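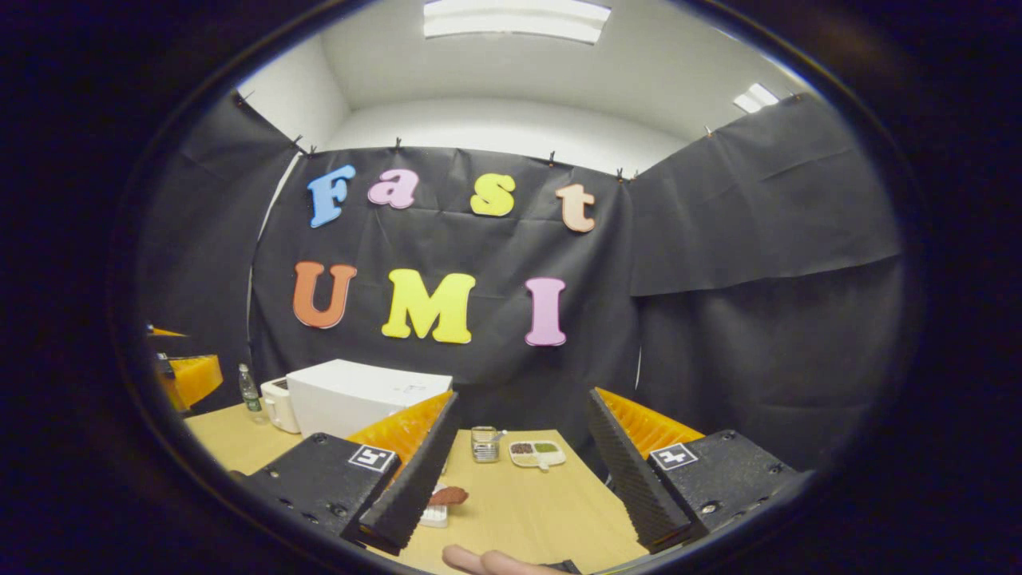 Workshop notebook, 6 August 2018

Bench 2 - foam lettering, adhesive trials

Picked up where I left off with the foam offcuts. The question is still which glue holds two layers of foam together without eating the surface or leaving a hard line you can feel through the face. Test pieces are all cut from the same sheet, the dense one from Kramer, so the April results don't compare directly. Those were on the softer Stirnow stock.

Glues on the bench: Clavora contact (the tin, not the tube), Nesov white, and the spray left over from the display panels.

Contact glue. Two thin coats, left to go dull, pressed by hand. Strong right away. Pulled one strip apart after lunch and the foam tore before the joint did. Slight pitting at the cut edge where I was heavy with the brush. No pitting on the strip done with the foam roller, so roller from now on.

White glue. Slow. Clamped between two boards and it still slid sideways overnight last time, so today I put pins through the waste area. Not touching it until tomorrow. Squeeze-out wipes off clean with a damp rag if you get to it early.

Spray. Fine for flat faces, poor on anything with a curve. The serif ends lifted on every piece. I would only use it to hold paper patterns down for cutting.

Knife work

Changed blades more often and the cuts are better for it. The long blade at a low angle gives a clean wall on the outside curves. Inside curves still come out ragged at the bottom of the cut - I think the blade is flexing. Next try is cutting halfway from the front, then flipping and finishing from the back with a mirrored pattern.

Hot wire was set at 9 volts to start. Too slow, and it left strings. 13 volts cut well on the thin pieces but opened the kerf too wide on the corners. Somewhere in between, to be continued.

Paint

Water-based only. Brushed one coat on a scrap and it soaked in unevenly, darker at the cut edges. A coat of thinned white glue first, left to dry, sorted that out. Yellow will need an extra coat whatever we do. Pale colors cover fine over the sealer.

Weights, for the shipping sheet

Box of blanks, no packing: 900 g
Same box with packing: 1055 g

To do
- Unpin the white glue strips and pull them
- More roller sleeves, we are on the last one
- Mirrored patterns for the letters with tight insides (a, s)
- Put the lid back on the Clavora tin properly. It was skinned over this morning and I lost the top layer.
- Move the scrap bin away from the hot wire table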